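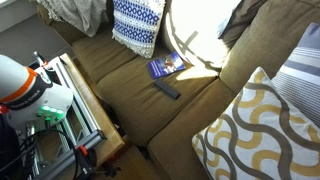 Good morning from the robotics club of Jillamora! I promised to write more often about our student project, so I try again with a small thread.

For the new people here: we are 8 students and one very patient teacher, Ginevra Bortolotti. Our project has the name Usulik. The task is tidying a living room. The arm should pick up a thing from the couch and put it in the place where it belongs.

In September we worked only with wooden blocks on a flat table. It went well and we became a little proud. Then we changed to the couch, and our success went down very fast.

A cushion is not a table. It is soft, so when the gripper presses, the surface goes down and the object goes down together with it. Our program believed the height was fixed. We closed the gripper on air many, many times.

Selvaraj Nanayakkara (second year, does most of our motion code) wrote a slow approach. The arm comes down in small steps and stops when it feels resistance. It takes more time, but I like to watch it much more now.

The exercise of this week has two objects: a black remote control and a flat blue case. Both of them lie on the middle cushion. The program must decide which one to take first.

The remote is the easier one. It is narrow, and the fingers can go on both sides. We only have to get the angle right. If the angle is wrong, the remote turns away and we must start again.

The flat case is my personal enemy. It is too wide to hold across, and when it lies flat there is almost nothing to hold at the edge. Selvaraj wants to push it a little over the front of the cushion and take it from there. I want to press on one side so that the other side lifts. We did not agree yet.

Another lesson: sunlight. When the sun comes on the couch, the white cushion becomes so bright that our vision program sees a big hole there. The thin shadow lines on it were once reported as "object, long". We laughed, and then we spent the afternoon on exposure settings.

The patterned pillows are difficult also. Yellow and gray waves, stripes, blue zigzags... I asked if we can use plain ones. Ginevra said that people have such pillows at home, so the pillows stay. She is right, but I was not happy that day.

Yesterday's numbers, for those who like them: 30 tries with the remote, and 3 of them failed. For the case I will write the numbers when I am less ashamed of them.

Somebody asked about the mounting. The arm sits on an aluminum rail frame on the side table, with clamps at the table edge. Check your clamps before every session! We do it now, and we have a paper list with signatures.

Next step is the Kumarasinghe student meeting, where every team shows its work for 2 minutes. I will do the talking part - in English, so please wish me luck.

If your club also works with soft surfaces, please write to me. I would like very much to know how you pick up flat things.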